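Drarero Puts Two Sets of Gripper Pads Through a Kitchen Test

MAY – Hi, it's Yanti Ong from Drarero. We spent the spring comparing finger pads for our hand-held gripper, and I'm really happy to finally share some numbers!

We ran 2,306 grasps in all, on cups, lids and plates, with pads from Vollix and Nidard. Every object got 200 tries or more per pad, and my forearm can confirm it. The tall tumbler was my favorite, a cream-white travel cup with a slim waist that we stood in a wire dish rack. The fingers have to come in from both sides, wide open, and close on a smooth curve without catching the wires.
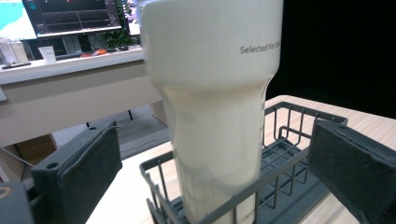 What we found

Vollix held the tumbler in 90 of its last 100 tries. Nidard did a little worse on cups but much better on thin plates (I did not see that coming), so we'll offer both. Edge wear is still on our list, and Domański is cutting a new batch of felt-like pads for us to try next.

Want the full results table, or a loaner set of fingers? Write to the Drarero press desk and ask for Yanti.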